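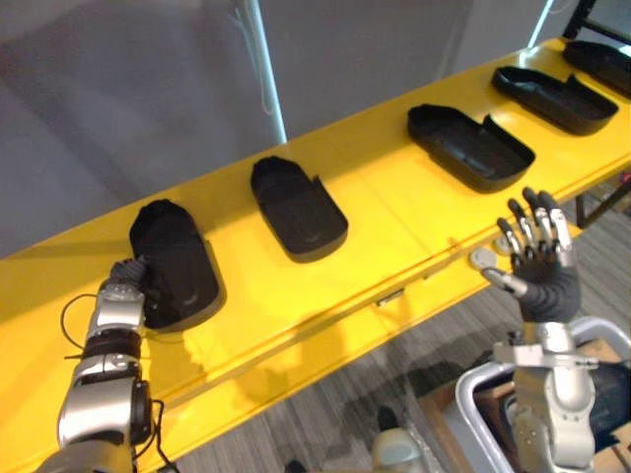 Hovodmont Stores Team / Equipment Guides / Label Printer

Section 3: Loading the roll and printing your first labels

By now you should have the Zalport unpacked and plugged in at the wall (if not, go back to Section 2, it's short). I've set up this printer more often than I'd like, so I'm going to take you through it the way I do it myself, with the bits the booklet skips over.

What you need in front of you: the printer, a fresh roll of Flimasel labels, the gray USB cable, and a soft cloth. The rolls come 500 to a box sleeve. I mean 500 labels, one roll. I read it wrong the first time and ordered far too many, and we're still working through them!

3.1 Loading the roll

1. Switch the printer off at the back. The light on the front takes a few seconds to go out.
2. Press both side catches in at the same time and lift the lid until it clicks.
3. Slide the two roll holders apart. They move together, so you only need to pull one.
4. Drop the roll in with the labels feeding from the top and facing up.
5. Let the holders close on the roll. It should still turn when you nudge it with a finger.
6. Pull the end of the strip out past the tear bar, then close the lid with both hands until both catches snap.
7. Switch back on and press Feed once. You should get one blank label, stopped neatly at the gap.

Caution: the dark strip under the lid is the print head, and it gets hot on a long run. Give it ten minutes before you go near it with the cloth, and never scrape at it with a blade.

Note: if Feed pushes out three or four labels and then blinks orange, the printer hasn't found the gap. Hold Feed down until it blinks twice, let go, and it will measure the roll again. Works nearly every time for me.

3.2 Picking up the item list

1. Plug in the gray cable and open Pichon on the stores computer.
2. Choose Printers, then Add, and pick the Zalport from the list.
3. Choose Lists, then Refresh. Leave it alone while it thinks. There are 1,193 lines in ours and it does look frozen for a bit (I have pulled the cable in a temper, please don't, you'll only have to start over).
4. Type a few letters of the item name and click the line you want.
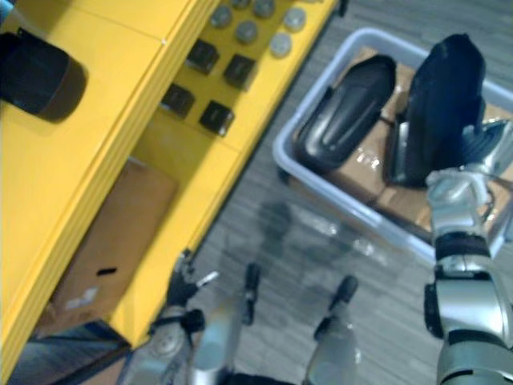 Before you type in a number of copies, decide what each label is going to cover, the item or the spot it sits in. My own habit is one label per spot whenever matching things are kept together, and one each when they're likely to wander off separately. Take the four black square blocks on the lower shelf of the yellow unit: they sit two by two in a tidy little group, so I'd print a single label for the shelf edge and put "x4" on the second line. The second line is the box marked Extra, and it takes short notes only.

3.3 Printing

1. Enter the copies. The box stops at 99, so for a bigger batch just run it again.
2. Leave Darkness at 100 for Flimasel stock. Lower settings look fine at first and then the barcode won't scan.
3. Click Test and check that one label properly, spelling too.
4. Click Print.
5. Tear downward against the bar, starting from one corner.

Caution: don't tug a label while the motor is running. The whole strip goes crooked and you'll be back at step 1 of 3.1.

Spare rolls are in the cupboard by the stores computer. If the list is missing an item, ask Josiane Lemaire to add it, and Huguette Delorme has the Pichon password resets. Cleaning is in Section 4.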